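Drestau Lane Hedge: how we're getting on
Second report to the Stadis Fund
January 15, 2020

Hello again from a very muddy Bakville! You asked for a couple of pages on what your money has been doing since the last report, so I've tried to keep this to the things you'd want to know, though I do tend to wander when I get going on hedges.

The short version is that the hedge is in. All 1,190 plants are in the ground along the north side of Drestau Lane, from the culvert up to the old milk stand, and I walked the whole length yesterday in the rain feeling really quite pleased with us.

Planting

The whips came from Uddin Nursery, bare-rooted and bundled, and they were a good lot. Mostly hawthorn and blackthorn, with hazel, field maple, dog rose and a bit of spindle mixed in to keep it interesting. We put them in as a double staggered row, the way your adviser suggested, and mixed the kinds as we went along (I had drawn up a lovely planting plan in coloured pencil, and it lasted until the first gust of wind took it into the ditch).

The ground was harder work than we'd hoped. The top end is fine, proper crumbly soil that you can open with a spade and a bit of a wiggle. The bottom end near the culvert is another matter, heavy yellow clay with half a century of hardcore tipped on it, and we had to borrow bars and pickaxes to get through. I'd allowed three planting days and we needed 5. The extra two were the coldest of the lot, and I can't say enough about the people who came back for them.

Guards and canes are on everything. We went for the cardboard guards in the end instead of plastic ones. They do cost more, and I know you had a question about that, but we won't have to go round collecting them up again in a few years and they look a good deal nicer from the road. So far the rabbits have been kept off. A few guards at the windy corner have started to lean and I've been going up with a mallet after each blow.

The gap by the milk stand

One thing I need to own up to. There's a six-pace gap near the top which was in the application as hedge and is now going to be a gate. The farmer needs to get a trailer through to the back field, and I should have asked before I sent you the map. I'm sorry about that. The plants meant for the gap have gone in further down to thicken up a thin stretch, so nothing has been wasted, and the new map comes with this report.

Money

We've spent what we said on plants, guards and canes. We're 450 pounds over on tools and mulch, nearly all of it down to the clay, and the parish has agreed to cover that out of its verges budget, so I'm not asking you for any more. The fencing line is untouched, and I'd like to carry it over to pay for the gate posts if you're happy with that. Could you let me know by email? A yes or no will do.

Growing our own

This is the bit I'm most excited about! We gathered haws, hips and hazelnuts from the old hedges on the far side of the village, with the idea of raising our own plants to fill any gaps later on. The berries have been cleaned and mixed with damp sand, and they're sitting in 6 lidded tubs in my shed, where they'll have to stay for a good long while. Hawthorn is famously slow and may well want a second winter before it does anything at all. The mice have found the hazelnuts once already. There's a brick on the lid now.

Cleaning the berries was a messy job. You mash them, rinse them, let the pulp float off and then do it all again, and my kitchen smelt of old jam for days. Next time I'd like us to do it in the hall, with a decent table and a few big open boxes to sort into.
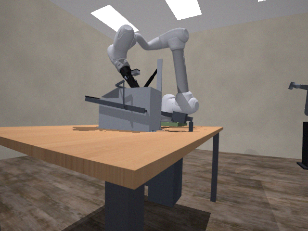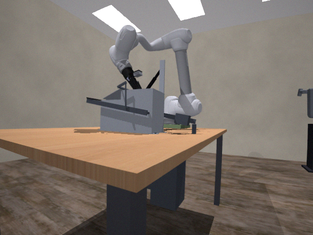
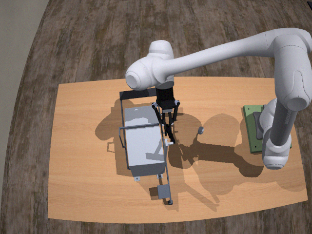
What's next

Between now and spring it's mostly mulch. The tree surgeon has promised us another load of chippings, and we'll barrow it along the lane as soon as the verge is firm enough to stand on. After that we weed, and weed again, and keep an eye on the dry end once the weather warms up. I've had offers of water from two of the houses on the lane, which will save a lot of carrying.

The school would like to adopt a stretch, and I've said yes to the part nearest the footpath, well back from the traffic. They want to keep a nature diary, so you may get some drawings of beetles with the next report.

We'll do a proper check in June, when it should be clear which plants have taken and which haven't. I've been told to expect some losses on the clay and I won't be too downhearted if there are a few. I'll write again once that's done. In the meantime do come and have a look if you're passing, and bring wellies.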